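Dec 17, 2019

Props table, second pass. Jovita Hinojosa wants the small household set frozen before the break so the Mendotitz people can buy the same things and put them out the same way. I said I'd write down what I think of it. I don't think it's ready.

The drawer unit first. Everybody likes it because it looks like real furniture shrunk down, cream on top and dark brown below. Fine. But the argument for it was that it teaches us something about storage, and I'd like to see that argument made with numbers. A drawer with nothing in it is a drawer front and a handle. The handle is long, white and rounded, easy to get hold of, much easier than anything in my kitchen. If we're going to say "opens drawers" in the report I want a second unit with a mean little knob on it. The Erkholm catalog has one, 9 weeks' delivery, so it should have been ordered in the fall when I first asked.

Also, what is the drawer for? The task sheet says "put away" and doesn't say what goes where. I gave the sheet to two colleagues separately. One put the yellow cube in the drawer, the other put it in the white tub with the purple one. Both were sure of themselves. Jovita says people will agree once the wording is fixed. Maybe. My guess is that "put away" means whatever your own house taught you, and no wording gets around that. Try "put the yellow cube in the tub" and see if the disagreement goes away or just moves to the animal.

The animal. Panda or cow? It's black and white and tiny and I've heard both in the same meeting. The sheet says panda. The parts list says cow. Pick one. Better still, write "toy animal" everywhere and be done with it.

Food. Banana and apple on the pink plate, bread in the wicker basket. The claim from May was that the food would read as food at a glance and make the table feel like a kitchen. I'm not convinced it feels like any kitchen. Who keeps one slice of bread in a basket? Who serves a whole banana and a whole apple on a plate, touching? It looks like a play kitchen, and if that's what we're after we should say so in the write-up and stop using the word "domestic".

The basket I will defend, a little. It's oval, it's woven wicker, and it's the one thing on the table that doesn't look as if it came out of a mold. Keep it. If Coşkun sends over replacements, check the color against ours, reddish brown. Last time they sent a gray one and called it equivalent.

The canister with the small dark dot on the lid. I still don't have a straight answer on whether the lid is meant to be part of any task. If it is, put it in the sheet. If it isn't, it's there to fill a gap and should be listed as filler. My vote is filler.

White tub on a white table: I raised this before and was told it doesn't matter. The walls are thin and the whole thing washes out under the lamps. I'd like to swap it for a blue one for 100 trials and compare. If there's no difference I'll drop the subject.

Budget, as of this morning: 300 left on the Pranham line. Enough for the second drawer unit if shipping isn't silly. Not enough for that and new plates, and the plate is the one item I've had no complaints about, so leave it alone.

To do
- second drawer unit, small knob, ask Erkholm about stock
- panda/cow, settle the name in both lists
- rewrite "put away", retest on 6 people who haven't seen the table
- blue tub, see above
- ask Jovita what the canister is for, again

Not signing off on the freeze until the wording test is back. Layout as it stands now:

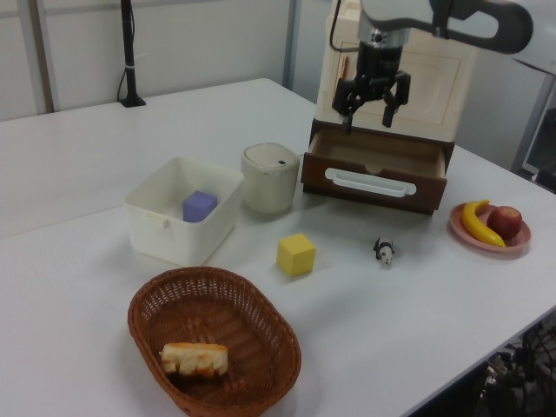

Props table, layout 2, drawer open. Bread in basket, purple cube in tub, yellow cube out.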